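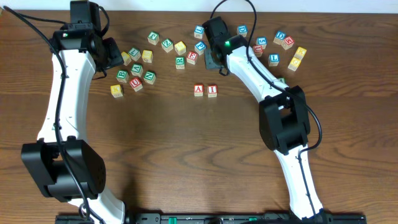

Surely a pair of arms that small can't hurt anyone, so why bother with the rules at all? A reader of the first edition put that to me, and I've kept it in my head all through writing this chapter. It's a fair thing to ask! Most of us start out on light arms at a table with a pile of alphabet blocks, and the safety books we're handed seem to be written for machines the size of a van.

Chapter 5
Good Habits at the Bench

Contents | Previous | Next | Glossary | Index

My answer is that the rules are mostly about people, and people lean in. I lean in. A block gets stuck behind an elbow joint, you reach across to free it, and your sleeve is now where the arm was going. With two arms sharing one table you've doubled the things to watch – and each arm has to keep clear of the other as well as of you.

When I was setting up the teaching bench at Ondmont, I kept a log of every time we had to stop a run early. After 483 runs we had 37 stops. Almost 1,000 runs later I still go back to that first log, as it's full of dull little causes: a cable snagging, a speed limit left at yesterday's setting, someone tidying the table without telling the person at the keyboard. The arms themselves hardly come into it.

So we'll begin with the risk assessment (don't skip it, it's shorter than you fear). You write down what the arms can reach, how fast they may move, what they can pinch and who is allowed near them. Then you decide what to do about each one, and you put your name to it. I'll use the Tusora bench sheet throughout, though any plain form will do, and a pencil is fine for the first go.

After that we'll look at stop buttons, at routing cables round moving joints, and at what a status light can and can't tell you. A green light means whatever the manual says it means, so look it up before you put your hand in.

Have a blank sheet beside you as you read section 5.1.

© Plalwood Press | Questions about this book: write to the Plalwood schools desk | Back to top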